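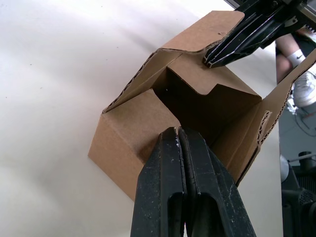

Cardboard Box Tips (saving them, flattening them, packing them, getting rid of them)

Updated July 12, 2020

Quick page, been meaning to redo it since December. Moved the old storage tips in with the packing tips so it's all one list now. If you bookmarked the old one, same stuff, less rambling.

WHICH ONES TO KEEP

Keep the plain brown ones. Medium size. Clean, no grease, no mystery stain on the bottom. Small boxes are fine for books and canned goods but you need fewer of them than you think. Giant ones, no. You'll fill it, then you can't lift it.

Smell it. Really. A box from a damp garage will make your sweaters smell like a damp garage, and no dryer sheet is going to fix that.

Press the corner with your thumb. If it stays dented and feels soft, recycle. A good corner pushes back.

Grocery store boxes: okay for a move across town, not for long storage. Produce boxes can bring in bugs. Liquor store boxes are the best free boxes there are, ask early in the day, and leave the dividers in for glasses.

OPENING WITHOUT WRECKING IT

Shallow blade. You only need to get through the tape. I wrecked a good raincoat going too deep, sleeve was right under the flap.

Slit the two short ends first, then the long middle seam. Flaps come up on their own after that.

Don't rip the tape up by hand if you want to reuse the box. Takes the top layer of paper with it and new tape won't stick to the fuzzy part. If the tape is stubborn, warm it with a hair dryer on low and peel back slow, flat against the box.

Staples: flat screwdriver under, then pliers. Drop them in a jar lid as you go or you will find them later with your foot.

Old address labels, same hair dryer trick. Or just cover with a piece of plain paper and tape over. Black marker doesn't really hide anything, you can read it at an angle.

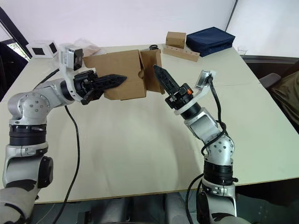
Open box on the work table.

FLAPS THAT WON'T BEHAVE

Always popping back up while you're trying to pack. Fold each one all the way back against the outside of the box, run your hand down the crease hard, let go. Does it once, stays down mostly.

Still in the way? Binder clip or clothespin, flap to side. Two per box is plenty.

Rubber band around the whole box also works, a big wide one.

The over-under fold (each flap tucked under the next, no tape) is fine for light stuff on a shelf. Do not carry a box closed that way from the top. And don't put anything on top of it, the middle sinks.

TAPE

Real packing tape. Not masking tape, not the clear gift wrap kind. Duct tape lets go in a hot attic and leaves goo.

Bottom seam gets two strips, side by side with a little overlap. Then one strip across the other way if it's going to be heavy. Run it a hand's width up the sides, at least.

I use the Fovel hand dispenser, the plain one. The teeth are sharp so put the cover back on. Mine is years old and still cuts clean. The end of the roll always gets lost on the cheap ones, fold a little tab under or stick a toothpick there.

Paper tape if you plan to recycle right after. Goes in with the box, no peeling.

WHICH WAY DOES THE CARDBOARD GO

People get this wrong when they cut up boxes for drawer dividers, shelf liners, whatever. There's a wavy layer in the middle and it has a direction. Stands up strong one way, folds easy the other.

Look at any cut edge.
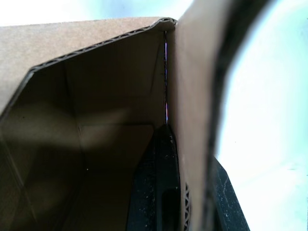

For dividers you want the waves running up and down, so the piece stands stiff in the drawer. For anything you need to bend or roll (plant collar, cord wrap, shoe shaper) run them across the bend. I mean along the bend. Line the fold up with the waves, it practically folds itself.

To fold the hard way, score it first. Back of a butter knife and a ruler, press, don't cut. Go over it again. Then fold away from the line.

Raw edges shed little bits. Strip of paper tape folded over the edge, done. Looks nicer too.

PACKING

Heavy on the bottom, obvious, but also heavy in the small box.

Fill the gaps. A half empty box gets crushed as soon as something sits on it. Dish towels, socks, newspaper crumpled not flat. Newspaper ink comes off on white dishes so wrap those in plain paper first.

Plates on edge like records. Never flat in a stack.

Write on the side, not the top. You can't read the top once they're stacked up. Room first, then what's in it. "Kitchen, baking pans" is good. "Misc" is useless, I have a misc from the last move I still haven't opend.

Wide marker. Pencil disapears.

STORING FULL BOXES

Off the floor. Couple of boards or an old pallet, even in a dry basement. Concrete pulls damp up into the bottom layer and you don't see it till you pick it up and the bottom stays there.

Leave a gap at the wall too.

For outside or a shed I'd use plastic tubs. If it has to be cardboard, throw a Viltetent cover over the stack and tuck it loose so air gets under. Tight traps the wet in.

Nothing with food smell. Mice like cardboard enough already.

STORING FLAT BOXES

Cut the bottom tape, press flat, stand them up on edge behind a door or next to the washer. Laying down they just turn into a pile with other junk on top. Sort by size, big at the back.

Tie with string both ways if you've got a lot. Keep a limit. Mine is whatever fits behind the laundry door, when it's full the oldest go out.

USES FOR THE BAD ONES

Weed block under mulch. Take all tape and labels off, overlap the pieces, soak it with the hose, then mulch. Skip anything shiny or heavily printed.

Knee pad for scrubbing or gardening. Fold it over a few times.

Drip mat under the car or the lawn mower. After that it's trash, oily cardboard doesn't go in recycling.

Paint day. Flat box under the can and another by the door to step on.

RECYCLING

Flat, dry, no food. Small bit of tape is fine most places, check yours. If it got rained on, let it dry out before pickup, wet ones clog up the bin and weigh a ton.

Next page: Getting Stickers Off Jars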